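# My story is at 74 pages and the ending comes too early, what to do?

I write a long story about a man, Jurčo, who eats alone every evening in the town of Mindov. I planned 100 pages. He already decides to leave at page 74 and I have nothing more to tell.

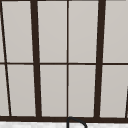
Cladovden asked whether I really need the other pages, or only promised them to myself. I promised them only to myself.

**Reply 1**

Then stop there. Put it away for 2 weeks, read it again and cut the weakest chapter too.

**Reply 2 (Custmont)**

I don't agree fully. Maybe the decision is in the wrong place. I had the same trouble with my second novel, and I moved the decision to chapter 7, so the leaving itself became the last part. Does he say goodbye to anyone? If you skipped this, you have your missing pages.

**Reply 3**

make him meet a woman on the train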